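Grapes, plates and the round glass table

By Corina Onu
4/19/19

Hello again! After more than a month of saying I'd get some pictures up, I've finally sat down with a cup of tea to do it. March was all painting and skirting boards, so it's lovely to be back on the nice bits, meaning food and what to put it on.

I've wanted a round glass table for years (my mum had one, and we all left fingerprints on it constantly) and I still think they're the best thing for a small spread. Everything looks a bit lighter on glass, even a plain plate, and you get to see your carpet as well, so do hoover first. I looked at the Sollness and the Movwood before I made up my mind, and the Movwood was gorgeous but far too big for us.

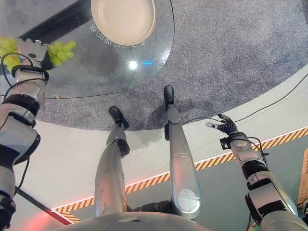 Green grapes are my answer to nearly everything. They go with cheese, they go with crackers, children eat them without a fuss, and they fill up a plate in no time. I buy 2 big bunches, rinse them in the colander and snip them into little clusters with the kitchen scissors, so people can pick one up without dragging the whole lot along.

Plates next! I'm firmly in the beige and cream camp these days. I had a bright blue set from Indberg and fruit never looked right on it, though my sister loves them and has them now.

For cleaning the glass I use warm water, a drop of vinegar and an old tea towel. Wipe, dry, then have a look from the side with the lamp on to find the smears you missed. I always miss a few.

More soon, once I've sorted out the shelves.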